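3. Storage habits and food waste in shared kitchens

3.1 Setting and participants

The study was carried out in Cleltham, a mid-sized town with a large share of rented housing. We recruited 94 households through notices in laundromats, two libraries and a local newsletter. All of them shared a kitchen with at least one person outside their own family. Most lived in converted houses where three to six tenants used the same refrigerator, the same pantry shelf and the same trash can. Households in which one person did all the cooking for everyone were left out, as the questions we had in mind concern food that is bought separately and stored together.

Each household kept a waste diary for 21 days. Entries were made in a paper booklet that hung in the kitchen. For each item thrown away, the person throwing it out wrote down what it was, a rough weight using a printed chart, where it had been stored, and a reason chosen from a short list. The list had room for a written reason as well, and many people used it. Booklets were collected in December and typed up by two coders working apart. Where the coders disagreed on a storage place or a reason, they went back to the booklet together and settled on one code.

3.2 Labels and ownership

The strongest pattern in the diaries concerns ownership. Food with a name on it was thrown away by its owner in nearly all cases. Food without a name was thrown away by whoever noticed it first, and it tended to stay in the kitchen much longer. Leftovers in unmarked tubs were the clearest case. Written reasons such as "not mine, been there a while" and "asked in the chat, no answer" appear throughout the booklets, most often for cooked rice, sauces and half-used cans moved into a bowl.

Labels did not prevent waste on their own. Several households had a strict naming rule and still reported large amounts of spoiled salad and bread. What the rule changed was the time between spoiling and removal. In homes with a rule, spoiled items were usually found by the person who bought them, often while looking for something to cook. In homes without one, they were found during a cleaning day.

A second point concerns condiments and other items with a long life. Tenants in the same house often owned separate jars of the same product. These jars made up a small part of the waste by weight, but they took up a good deal of room, and people blamed crowding for other losses. Vegetables pushed to the back of a shelf were mentioned again and again. Tănase's study of student housing describes the same thing under the name "back-row loss," and we use that term below.
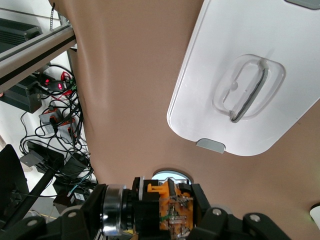 Figure 2

Do people in shared kitchens waste more food because they have less storage space?
Space mattered less than we expected. Households with a single small refrigerator did not report clearly more waste than those with a large one or a second unit in the hallway. The number of people who shopped separately was a better guide.

This finding runs against a common piece of advice given to landlords, which is to provide more cold storage. Extra storage may help with comfort and with arguments over shelves, but the diaries suggest that it is filled quickly. Two households moved to a bigger refrigerator while the study was under way. In both, the entries for the following days show the same kinds of items being thrown out, with more bread and fewer tubs of leftovers in one home and no clear change in the other.

3.3 Shopping rhythm

Shopping rhythm had a plain effect. People who made one large trip a week threw out more fresh produce than people who stopped at a store on the way home. The difference was largest for herbs, berries and bagged salad. It was small for milk, which most tenants bought in sizes they could finish.

Some of the large trips were made for reasons unrelated to food. Tenants without a car depended on rides, and a ride meant buying as much as possible. Others shopped late in the evening when prices were marked down and came home with items already close to their date. Diaries from these tenants show more waste per trip, though the money lost was often lower than for those who bought the same items at full price. We did not collect receipts, so this last point rests on what people wrote.

3.4 Interviews

After the diary period we sent an invitation to every household and held interviews with 133 tenants. Most took place in the tenants' own kitchens and lasted under an hour. The questions covered rules in the house, how rules had come about, and what happened when they were broken.

Few households had written rules. More often there was an understanding that had formed after a quarrel, usually over milk, cheese or the last of something. Several people said they would not throw out another tenant's food even when it had clearly gone bad, as this had caused trouble before. Others took a photo first and posted it to the group chat with a deadline. The deadline was nearly always the next morning, and it was seldom kept - the item stayed for days in some cases.

Newer tenants were the most careful. They labeled more and kept their food in one place, often a single bag or box. After a few months this tended to slip. Tenants who had lived in a house for more than a year spoke of "common food," meaning eggs, oil, onions and similar goods that anyone could use. In homes with common food, very little of it was wasted.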